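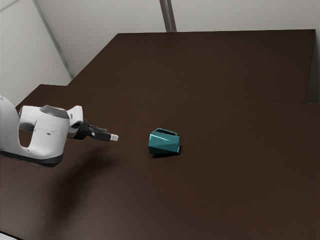 Remalby Delegation Table Flag Set

When two countries agree to open embassies in each other's capitals, there is a great deal of paper, a great deal of travel, and at some point a table with two small flags on it. The Remalby set was made for that table. It's our most requested item from consulates, honorary consuls, city protocol offices and the occasional Model UN club (we love hearing from you, please keep writing!), and after 9 years we still put every set together in our own workroom.

Each set comes with two flags of your choice, two poles with screw-on finials, and one weighted double base. The flags are printed on both sides, so the delegation seated behind them sees its own colors the right way around, and the hems are double stitched at the fly end, where small flags usually start to fray. If you need a flag that has changed recently, tell us when you order and Nawal Cherkaoui will check the current version with you before anything goes to print. She's wonderfully patient about shades of blue.

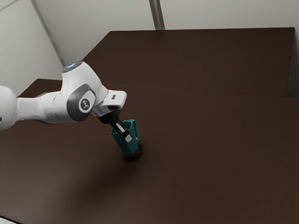
The base is the part people write to us about. Our first one was too light, and a door opening at the wrong moment could send both flags over, so Frans Hoekstra redrew it with a wider foot and a felt pad underneath. It sits flat on a polished table and leaves no marks. The poles stand 41 cm high, low enough for two ministers to see each other over the top while they sign, and they unscrew in the middle for travel.

For bigger meetings you can link bases in a row with the Lumell connector, sold separately. One foreign ministry's events team ordered 74 flags for a regional summit last July and lined them up down a single long table – we were sent a very kind note afterward, and it's still pinned up by the kettle.

Specifications
Pole height: 41 cm
Flags: printed polyester, double sided
Base: weighted, felt underside
Case: gray zip case, included
Extra flags: sold singly or in pairs

Ordering
Sets with flags we keep in stock leave us within 9 working days. We stock 70 national flags, and others are made to order, so please give us a little more time for those. For orders on an official account, write to Houda Amrani at the Moltgate desk and she'll send a pro forma invoice. Replacement poles and finials are always available, even for the older sets.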